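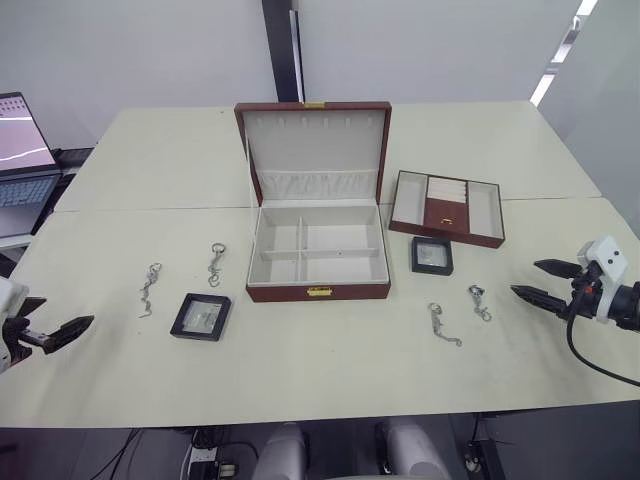
Slide 4 – Winter storage for small boats

Most owners at Brusthorpe leave it until the first frost. Ask who has hauled out already, show of hands.

Outdoor rack at Boersma is 500 for the season, canoes and kayaks only. Indoor bay is 1195, or 1250 with the trailer left under the hull. Electric hookup not included.

Slide 5 – Before the boat goes in

Drain the cooling system. Fill the tank, add stabilizer, run the engine a few minutes. Battery comes out and goes home with you. Leave the drain plug out – tie it to the wheel.

Bart Vanhove takes questions on outboards at the break. Launch slots open in February, sign up with Lotte Hoekstra at the back table.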